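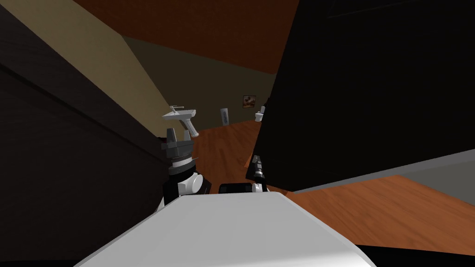
Walthorpe Travel Judo Mat: a review in bruises

Filed under: Gear > Combat Sports > Mats & Flooring

The Walthorpe rolls up, fits in a hatchback, and is sold to clubs that don't have a permanent dojo. Our club has half a church hall, shared with a choir that resents us, so I bought two.

Setup takes 14 minutes if Saoirse Tierney is in charge and most of the evening if I am. The strips join with a hook-and-loop flap that grips beautifully to the next strip, to belts, and to the cuff of any gi that passes within range. Lok-yiu Hsieh lost a very good foot sweep to it in January and still brings it up.

Once down, it's a decent surface. Breakfalls sound worse than they feel. The texture is grippy enough for throws and only mildly abrasive for groundwork, so expect to leave a little of your elbows behind. I weigh more than the mat's designers seem to have pictured, and I could feel the floor on a hard shoulder throw. Our juniors bounce off it like peas.

The corners curl. Walthorpe says they relax with use. Mine have had a full season to relax and remain tense. Javiera Acuña parks her gym bag on the worst one.

I paid $1196 for the pair, with a carry strap that should have been two carry straps. The Clarkano is cheaper, but we borrowed one and it slid across the hall during randori, taking both players along.

Would I buy it again? Yes, with some muttering. If you have your own room, get proper tatami and leave it down.

Review by Sebastián Maldonado

Contact us | Corrections | Back to top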